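The seam is the job

Everybody shops for the slab. People drive out on a wet afternoon, walk up and down the rows, pick the gray with the right amount of fleck in it, argue over polished or matte. Then the bill comes, they pay it, and not one question gets asked about the place where two pieces meet.
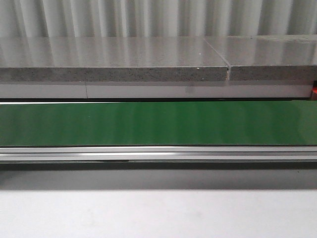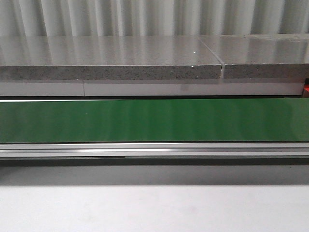 The joint between two lengths of speckled gray stone, with the right-hand piece sitting very slightly higher.

OPINION
By a staff columnist, Homes and Repairs
Plandov Weekly

I want to talk about that line. It's small. A narrow dark gap, a bit of a step from one side to the other. From across a room you might miss it. Stand at a counter like that every day with a cloth in your hand and you won't.

A polished top makes it worse, and I say this as someone who likes a polished top. Gloss is a mirror. It picks up whatever is behind it, stripes, folds, window bars, and it shows you exactly where one surface stops and the next one starts. Matte stone forgives a lot. Shiny stone tells on everybody.

So why do we put up with it? Partly the showroom. At the Masance place off the ring road, where I spent most of a morning, every sample counter is one piece. One! Lovely short runs, no joint anywhere. Real kitchens have corners, and stairwells that a long slab won't go up. Most of us are getting a seam. The salesman was nice about it when I asked. Said the fitters handle that. Then went back to the edge profiles.

My own counter cost a little over 2,000 with the fitting, and the paperwork had 69 lines on it. I read them all at the table, grumbling. The sink cutout got a drawing. The tap hole got a drawing. The joint got one word, "standard." Standard what? Nobody's standard is written down anywhere that I could find, and I did look.

I keep hearing that stone is a natural product and you have to accept some variation. Fine, for stone out of a hill. A lot of what gets sold now is engineered, made in a factory, and the fleck and the color come out pretty much how the maker wants. If they can do that then the last 10 minutes of leveling can be done too. Shims are cheap. A straightedge is cheap.

And the corners. The corners at a joint are where chips start, in my experience, and a little pale chip on a gray edge draws the eye like a crumb on a dark shirt. It can be filled. Mine was, after 5 phone calls to Okoth Surfaces, and to be fair to them the man who came was quick and did tidy work. He also told me most customers never call. They just put the toaster there.

That's the part that bothers me. The toaster. We arange our kitchens around somebody else's rushed afternoon and then we forget we did it.

What I'd like is boring. A line on the quote saying where the seam goes and how much step is allowed. A dry fit, with the customer in the room, before any glue comes out. Run your fingertips over it with your eyes shut - fingers are better at this than eyes. If it catches, say so then. Not in December when the relatives are over and the gap has filled up with flour.

My sister-in-law in Plitovmont says I'm fussy and a counter is for putting things on. She has laminate, one long peice, no seam at all. She brings it up a lot.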